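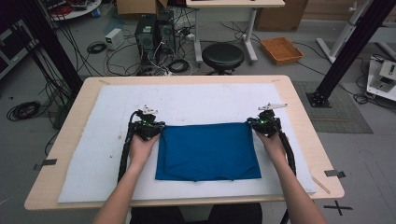
Week 2 handout: Comparing hand-held grippers
Intro to Robot Manipulation, Pusmont
Instructor: Rosalind Pennington
Lab help: Ansel Szabo, Hằng Phí

Last time we talked about arms. This week is all about the end of the arm, and it's my favorite part of the course! You'll try two sets of hand-held grippers, the Tollow pair and the Iltley pair, and decide which one you'd pick for working with cloth.

Why cloth? A block keeps its shape while you fumble around for a good grip. A cloth bunches, slides, folds under itself and follows your hand when you thought you'd let go. Small differences between grippers that you'd never notice on a block show up right away (wait until you try to pick up a single layer without scooping).

Setup

Lay the foam pad on the table and put the cloth flat on top. Foam matters more than people expect: the jaw tips can press down into it a little and get under the edge of the fabric. On a bare tabletop the same pinch often skids. Sit close enough that your elbows bend, and run both cables away from the cloth before you start. A cable that drags across the work will pull a corner loose, and you'll blame the gripper for it.

The basic two-hand hold is one gripper on each far corner, with the cloth stretched lightly between them. Lightly! If the middle lifts like a trampoline you're pulling too hard.

Tasks

1. Corner pinch. Pick up one corner, hold, release. Do 15 with each hand. Most of you will find your weaker hand is better than you feared.
2. Two-corner stretch. Pinch both far corners and pull until the creases between them relax.
3. Half fold. Bring the far edge to the near edge and let go of both corners together.
4. Re-grasp. Let go of one corner and find it again while the other hand keeps its hold. Hard, and a lot of fun.

What to write down

For each task: misses, slips, and whether you got one layer or two. Add a line on how your wrists feel. In March, Xiomara Park's group logged 37 half folds with the Iltley pair and had 13 slips, nearly all of them at release - the jaws opened fine, but the fabric clung to one pad. Watch for that.

Also note when you lose sight of the jaw tips. If you can't see the pinch, lean over and check what is blocking your view, then put that in your notes too.

Reading for next week: Holloway notes, section 2, on jaw shape and pad material. Bring your tables and we'll argue about them.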